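Ukano Donor Manager, reviewed after two appeals and one gala

Our nonprofit runs after-school tutoring out of two rooms and a hallway in Soltcombe. For years our donor records lived in a spreadsheet with eleven tabs, one of which was called DO NOT USE and was the one everybody used. Last April the board gave me permission to buy something proper, and I bought Ukano.

The plan for small charities costs $1,399 a year. You get unlimited contacts, two staff logins, online giving forms and a mail merge that can send 200 letters in one go. If you have more than 200 donors you do it again, and you keep a note of where you stopped. I keep mine on the back of an envelope, so we have not left paper behind entirely.

Setup took me most of a week. The import tool wants every column matched by hand, and it has firm views on what a name is. Married couples who give together became one person with a very long first name. Our local credit union was filed as a deceased individual – I still don't know why – and for a while it was our most generous one. Support fixed that within a day and was polite about it.

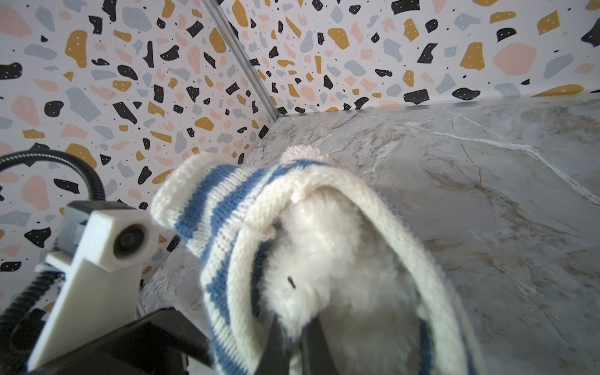

Blue-and-white striped knit, gray marble counter, terrazzo-patterned walls.

Once the records are in, daily use is pleasant. Gifts show up on a single timeline for each donor, with notes beside them, so when a woman calls to ask whether we got her check I can answer before she has finished spelling her street. Thank-you letters go out the same afternoon. Under the old system they went out when I felt guilty enough.

The giving forms are plain and they work on a phone. You can suggest amounts, and you can let people cover the card fee if they like. You can't move the logo. It sits at the top left, small and a little sad, and the help page says more layouts are coming. The help page said so in the spring as well.

Reports are where I lost my temper. There are 58 of them, and the names must have been written by several people who weren't speaking to each other. "Giving Summary" and "Summary of Giving" are different reports with different totals. One counts pledges and the other counts money. I printed the wrong one for a board meeting and we enjoyed a very good quarter for the length of one agenda item.

I also tried Lornlow, which is cheaper and prettier and wouldn't let me record a gift of goods unless I put a dollar value on it. Someone gives us a box of used dictionaries every year. I didn't want to have that conversation with a drop-down menu.

Event tools are an add-on, and I'd skip them. The seating chart for our gala let me put the same guest at three tables, all of which he paid for once.

Would I renew? Yes, a bit grudgingly. If you have a few hundred donors and one patient person in the office, it will do the job. If you have fewer than that, clean up your spreadsheet and spend the money on stamps. Start by deleting the tab called DO NOT USE, after you've checked who is in it.

Posted by Siliņa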